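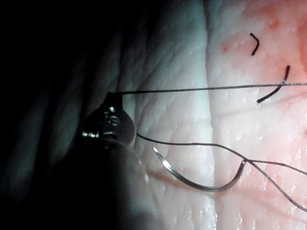 Waiting times for planned surgery in the Stusberg district are still too long, Yamila Valdebenito told the hospital board, and extra evening lists alone will not bring them down.

STUSBERG, 15 October 2024 — Ziltgate Hospital will open a day surgery unit on its Stadach site in May. The unit has 5 operating rooms and 40 recovery bays. Planned capacity is 100 procedures per week.

The district waiting list stood at 2257 patients at the last quarterly review. Patients who have waited longest will be offered the first dates.

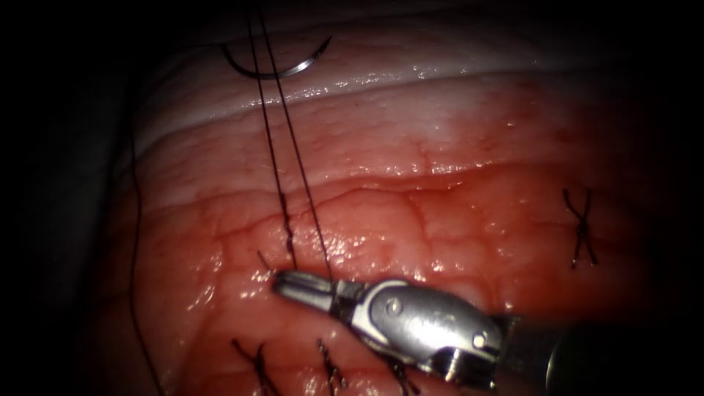

Curved suture needle and thread on tissue.

Building work is being carried out by Afridi under a fixed-price contract. Emergency surgery is not affected and stays in the main building. Referral forms do not change.

Press contact: Ziltgate Hospital, Communications Office, Stusberg.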